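April 9, 2018
Workshop notebook, Eldale essay group

Worked on Réjean's chapter on his uncle's wedding, second draft. Also the reading list page for the back of the book, which Wukik now wants from him before they start on the layout. Notes in the order we did them.

Chapter first. Zachary read it aloud from start to finish while Réjean followed on paper and marked where people laughed. We have done this before with my pieces and it works better than written comments for comic stuff. The marks bunch up in the first third. The seating chart got a laugh both times it came up. After the speech there is a long stretch with hardly any marks, and that stretch is the part Réjean has rewritten most often.

My view is that the uncle stops talking there. For pages he is in the room and has no lines. He is the funniest person in the book and the chapter turns into Réjean's opinions on marriage. The opinions are fine, some are good, but they could go in any chapter. Zachary disagreed in part. He thinks the quiet is needed so that the phone call at the end lands. We tried it with the section on the rental suits lifted out and read the join twice. Better. The phone call still lands. Réjean is going to try giving the uncle one thing to say in the parking lot, and leave the rest of that section alone until he has heard it out loud.

Smaller things on the chapter:

Opening line. Keep the old one. The new one explains that a wedding is coming and we get that from the title.

"Hilarious" used by the narrator about his own cousin. Cut.

The ex-girlfriend has no name for half the chapter and then has one. Either name her at the church or don't name her.

The joke about the DJ is close to one in the chapter on the ski trip. Réjean likes both. One has to go, he will pick.

Length. Bullia will look at the chapter as a stand-alone piece if it comes in under 2,000 words. It is over that now, even with the suits out. He doesn't want to trim to fit a magazine and then have two versions to keep track of. I said save them under clearly different names and get on with it. He has until May to send it.

Reading list. The idea is a page called "Books I stole from," 7 titles with a short note on each saying what he took. Wukik asked for 100 words a title. His drafts are uneven. The note on the divorce novel is very good and says a plain thing: he learned from it that you can let the reader know more than the narrator does. The note on the stand-up's memoir reads like jacket copy. I asked him what he took from that one, and he talked for a few minutes about how the author puts the worst night of her career in chapter two and gets it over with. None of that was on the page. Zachary wrote it down as he said it and handed him the sheet.

We talked about whether a list like this should have books that aren't funny. I think yes. The etiquette manual should stay in. He read it on the bus for a month and people looked at the cover and then at him, and he could open the note with that. Two of the others do the same job (both diaries, both about living alone after a breakup) and he should drop one and put in the poetry collection he keeps quoting from. He says he doesn't understand the poetry collection. I said put that in the note.

Order of the list: not alphabetical. Zachary suggested the order he read them in. Réjean isn't sure he remembers. Left open.

Question from me for next time, not settled. How much do we tell people who are in the book? Réjean has shown the uncle his pages. The uncle corrected the make of a car and asked for nothing else. He has not shown the ex anything. Zachary's rule is that he shows people the page if he uses their real name and doesn't if he has changed it. Mine has been to show everyone, and I have lost a couple of good paragraphs that way. I'd like to hear how others in the group handle it. I will bring my marked-up copy of the landlord essay, where you can see what came out.

Reading at Gosselin. The shop has offered us an evening in May. They can put out chairs in the front room but there is no microphone, so short pieces only. Zachary will read the dentist piece. Réjean wants to read the wedding chapter as far as the speech and stop there, which I think is right given where the marks fell today. I haven't decided. Probably the landlord essay if it's in shape, otherwise the one on wedding toasts, but then we'd have 2 weddings in one night.

To do
Réjean: parking lot line, choose a DJ joke, redo the memoir note from Zachary's sheet
Zachary: write to Gosselin and ask how long we each get
Me: type up the cut suits section and keep it somewhere, it may be its own short piece. Send Bullia's guidelines to everyone, the link in my last email was the old page.

Left over from last time and still not done: titles. The working title of the book is too close to the title of the first chapter. Everyone bring some on paper.
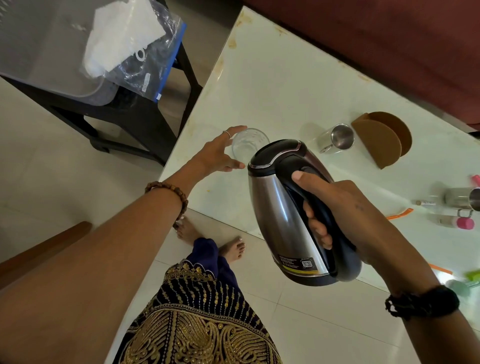 Kettle and glass at the marble-topped table.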